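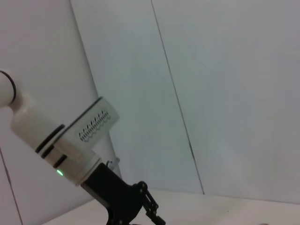

Paredes claras, mesa clara: uma conversa com Carmela Farina

18 de fevereiro de 2024

Carmela Farina chegou com um saco de amostras ao ombro e pediu desculpa pelo atraso de cinco minutos, que passou depois a explicar durante outros dez. É assim que ela conversa, com desvios, e quem a ouve acaba por gostar mais dos desvios do que do caminho. Trabalha há muitos anos a pensar salas de trabalho, e o que a ocupa hoje em dia é quase sempre o mesmo par de coisas: a parede e o tampo da mesa.

"As pessoas telefonam-me para falar de cadeiras", conta, enquanto procura os óculos no fundo do saco. "Cadeiras, candeeiros, estantes, tudo muito bem, eu também gosto de cadeiras. Mas passamos o dia inteiro a olhar para a parede que está atrás da mesa e para a mesa que está à frente da parede. Então comecemos por aí!"

Os painéis claros e lisos e o tampo claro são, para ela, uma escolha antiga. Aprendeu-a na oficina da Gamis, onde entrou muito nova e onde Fiorella Sala, que chefiava os acabamentos, a pôs a comparar amostras de branco durante um verão inteiro. Eram 111, numeradas a lápis no verso, e Carmela ainda sabe de cor o número de algumas.

"Eu achava que branco era branco, como toda a gente. A Fiorella punha duas placas encostadas à janela e perguntava-me qual era a mais quente, e eu inventava. Ela percebia logo que eu estava a inventar, claro. Lá para meados de agosto comecei a ver. Foi como quando se aprende a ler uma palavra e já não se consegue olhar para ela sem a ler."

Pergunto-lhe se uma sala assim não corre o risco de ficar fria, e ela ri-se, porque lhe fazem essa pergunta em todas as primeiras reuniões. Diz que depende da luz, da hora, do lado para onde dão as janelas. Diz também que os cinzentos suaves que aparecem nas sombras de uma superfície clara mudam tanto ao longo de um dia que ela já deixou de lhes chamar cinzentos. Na casa dela, em Stiltdale, há uma parede que às nove da manhã parece creme e ao fim da tarde parece quase azul — e a tinta, garante, é exatamente a mesma, comprada na mesma lata.

"Uma parede com muita coisa cansa-me", continua. "Gosto de quadros, tenho a casa cheia de quadros, a minha irmã queixa-se de que já não há onde pôr um prego. Mas numa sala onde se trabalha com as mãos quero ver a mão, quero ver o objeto, quero ver onde acaba uma coisa e começa a outra. Se a parede tem um padrão, os olhos vão para o padrão."

A mesa, a eterna mesa

Sobre mesas, Carmela consegue falar uma tarde inteira, e nesta tarde quase conseguiu. Defende o tampo claro com uma ternura que outras pessoas guardam para os animais de estimação. Admite que se vê nele tudo: o risco do lápis, o círculo da chávena, o pó que noutra cor passaria despercebido. Considera isso uma vantagem e não há maneira de a convencer do contrário.

"Num tampo escuro também há pó, só que vivemos enganados", diz. "E um parafuso preto pequenino que cai num tampo escuro, boa sorte. Já passei meia hora de gatas à procura de um parafuso que estava em cima da mesa o tempo todo. Num tampo claro encontra-se tudo em dois segundos."

Quis saber que erros vê com mais frequência. O brilho, responde sem pensar. Uma mesa muito polida devolve a luz do teto diretamente aos olhos, e ao fim de uma manhã quem lá se senta está com dor de cabeça e culpa o café. Lembra-se de um trabalho para a Agbayani em que o tampo escolhido era lindíssimo no catálogo e insuportável na sala. Foi Yara Najjar, a responsável pela iluminação, quem acabou por lhe telefonar à noite a dizer que podia baixar as lâmpadas quanto quisesse, que o problema estava na mesa.

"Ela tinha toda a razão e eu não queria dar-lha", confessa. "Fiz quase 164 quilómetros no dia seguinte para ir buscar uma amostra mate, só para provar que ia ficar pior. Ficou muito melhor! Ainda hoje a Yara me manda uma fotografia dessa mesa no Natal."

As juntas

Há um assunto em que a voz dela desce um pouco, como se falasse de família: as juntas entre os painéis. Passou por uma fase em que as queria invisíveis e gastou nisso muita paciência, sua e dos montadores. Depois mudou de ideias. Agora prefere que se note onde um painel acaba, desde que a linha esteja direita, e desde que alguém tenha pensado em que ponto da parede ela vai cair.

Nessa mudança pesou muito Tiziana Caputo, montadora da Anelton, com quem fez uma obra de 78 painéis. "A Tiziana punha o nível, afastava-se, voltava, punha o nível outra vez. Eu dizia-lhe que já estava bem e ela nem respondia. No fim pediu-me que me sentasse no chão, no canto, e olhasse ao longo da parede. Estive ali sentada um bom bocado, de casaco vestido. Percebi então que uma junta bem feita é uma coisa bonita e que eu andava há anos a escondê-la."

E a limpeza? Carmela encolhe os ombros. Pano húmido, bem torcido, pouco detergente, e secar logo a seguir com outro pano. Para as marcas de lápis, uma borracha branca macia, usada com calma. Não gosta de esponjas abrasivas e fala delas com uma severidade que me fez pensar, com alguma culpa, na minha cozinha. Aconselha ainda a guardar sempre um pedaço do painel e do tampo, etiquetados, para o dia em que for preciso substituir alguma coisa.

Ela própria guarda tudo. O arquivo de amostras que tem em Stiltdale vai em 1043 peças, arrumadas em gavetas que mandou fazer à medida e que já não chegam. Sveva Grasso, que trabalha com ela há três invernos, propôs organizá-las por tom em vez de por fornecedor, e as duas discutem o assunto desde então, ao que parece com grande prazer.

"A Sveva diz que eu nunca encontro nada, o que é verdade, mas encontro sempre outra coisa", conta Carmela, já de pé, a enfiar as placas no saco uma a uma. "Vou à procura de um branco para uma parede e volto com um tampo para uma mesa que ninguém me pediu. Depois fico à espera de que apareça a sala."

À porta ainda voltou atrás. Tinha deixado uma amostra em cima da minha secretária, que é escura, e olhou para as duas durante uns segundos sem dizer nada. Deixou-me ficar com a amostra. No verso, a lápis, tem o número do telefone dela e a palavra "mate", sublinhada.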